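Jasis · robótica de mesa y otras manías
@jasis_celda

Hilo sobre buenas prácticas en celdas pequeñas con brazo robot, que llevo semanas prometiéndolo y ya me da vergüenza. Va largo, id a por café ☕

1/ Contexto rápido: llevo la celda de ordenar piezas en Plodavero. Bloques de colores, un brazo, una mesa perforada. Suena a juguete, y de ahí vienen la mitad de los disgustos, porque con lo que parece un juguete la gente se relaja muchísimo.

2/ Regla uno, la más aburrida: la cinta amarilla y negra marca un límite y se respeta también cuando el brazo está parado. Parado no es lo mismo que sin energía. Si vas a meter la mano: paro, bloqueo, llave en TU bolsillo. No en la mesa, no en el bolsillo del compañero.

3/ Que sí, que ya sé que "es colaborativo". Lo colaborativo es la aplicación entera: brazo, pinza, pieza, velocidad y lo que haya alrededor. Le cambias la pinza y te toca repasar la evaluación de riesgos. Para esto, ISO 10218 y la ISO/TS 15066 de toda la vida, leédselas a vuestros jefes en voz alta si hace falta.

4/ Regla dos: NADIE mueve los marcadores de la mesa. Ni para limpiar, ni "un momentito". En enero perdimos una mañana entera por un marcador que se había girado un pelín. Ahora se comprueba la calibración al arrancar el turno y se apunta. Con boli, en el cuaderno, a la antigua.

5/ Regla tres: lo que va en la mesa, va fijo o va en el plano. Si pones un tablero encima, su grosor entra en el modelo de colisión. Parece obvio hasta que alguien cambia el tablero por otro más gordo y el programa sigue pensando en el viejo (fui yo, lo confieso, y la pinza todavía me guarda rencor).

6/ Los números, que siempre me los pedís: en el cuaderno tenemos apuntados 3,504 ciclos. De esos, 2,495 son con el procedimiento nuevo. Y 718 del total los repetimos enteros porque faltaba anotar la posición inicial. 718!! Por no rellenar una casilla.

7/ Así que regla cuatro: un ciclo sin posición inicial anotada no existe. Me da igual lo bonito que haya salido. Se repite y punto.

8/ Me preguntaban por aquí si uso la plantilla de Illosau. La usé una temporada y está bien pensada, pero tiene demasiadas casillas y a media tarde la gente empieza a copiar lo de la fila anterior. La de Somogyi es más corta y se rellena de verdad. Me quedo con la corta.

9/ Regla cinco, y con esta me pongo pesadísima: separación entre grupos. Si ordenas por color, deja hueco de sobra para que la pinza entre abierta sin rozar al vecino. Dentro del grupo las piezas pueden ir pegadas, pero entonces decide ANTES en qué orden se dejan, que luego no hay quien meta los dedos de la pinza ahí.

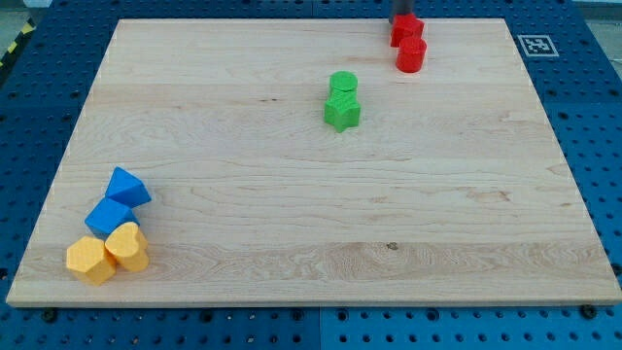 10/ Y ojo con las formas. Un cubo te lo perdona casi todo, pero una estrella o un corazón tienen agarres buenos y agarres malísimos, y hay que escribir cuáles son. Nosotros lo tenemos en una hoja por forma: por dónde se coge, por dónde ni se te ocurra, y si admite algo encima.

11/ Apilar cuenta como tarea aparte. Otra hoja, otra velocidad, otro criterio de éxito. Si lo mezclas con ordenar, luego miras los fallos y no sabes si falló el color, el agarre o que soltaste desde muy arriba.

12/ Hablando de soltar: la pinza abre, espera, sube en vertical y LUEGO se desplaza. En ese orden siempre. Esa espera no la quitéis para rascar tiempo de ciclo, por favor os lo pido, que he visto volar más de un cilindro.

13/ Para validar un cambio de programa pedimos 2 personas: quien lo ha tocado y alguien que no. Primera pasada a velocidad reducida y con el paro a mano, segunda a velocidad normal desde fuera de la cinta. Firman las dos. Si hay prisa, también firman las dos.

14/ La versión revisada de nuestras normas lleva fecha 2026-10-29 y cabe en una cara de folio. Está pegada al lado del paro de emergencia, a la altura de los ojos (de los míos, que soy bajita, lo siento por los altos).

15/ Si tenéis hojas de agarre para formas raras, pasádmelas, que con el hexágono todavía andamos discutiendo si cogerlo por caras opuestas o desde arriba. Os leo!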